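4.2 Handling rules at the table

I should say up front that I came to rule-writing late and a bit grumpily. When Solange Brandão and I started on the Plutell handling rules in September, we had a four-page checklist inherited from the Tetteh bench, and most of it covered rigid parts. Soft goods got one sentence: "grip securely." So we threw that out and worked from the table up, with ordinary gray fabric items and a two-arm setup. 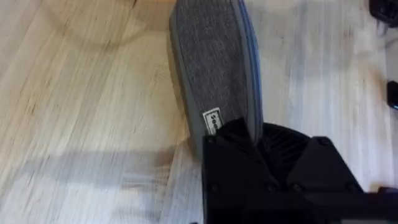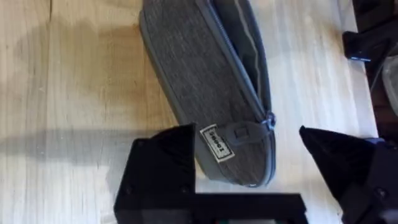
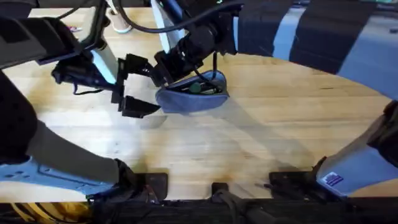 Figure 3. Soft gray fabric items at the wooden work surface. First and second: close views at the gripper, closed on the item and then with the fingers open on either side of it. Third: overhead view, with the right arm holding a pouch and the left gripper empty.

Rule 1 is about where you grip. We ask for a hold at one end, with any label left outside the fingers if there's room for it. Jailson Bezerra argued for a center grip, and he has a point for heavy items, but a filled pouch folds over a center grip and then you're chasing pens across the table (I have chased a lot of pens).

Rule 2 says the idle arm stays open and pointed down while the other one carries. We also wanted a fixed minimum gap between the two grippers. We couldn't agree on a number, so the rule just says the operator has to name one before the session and write it in the log.

Rule 3 covers zippers - state them as open, partly open or closed at the start of each episode, and don't guess afterward from the video. Of the 2,690 episodes logged at Clekerside, 2,251 had a usable zipper entry. Another 208 had an entry that two reviewers read differently, mostly over the word "partly," and we're still fighting about that one. The rest had nothing written down at all, and I'm sorry to say plenty of those were mine. Section 4.3 goes into how we scored them.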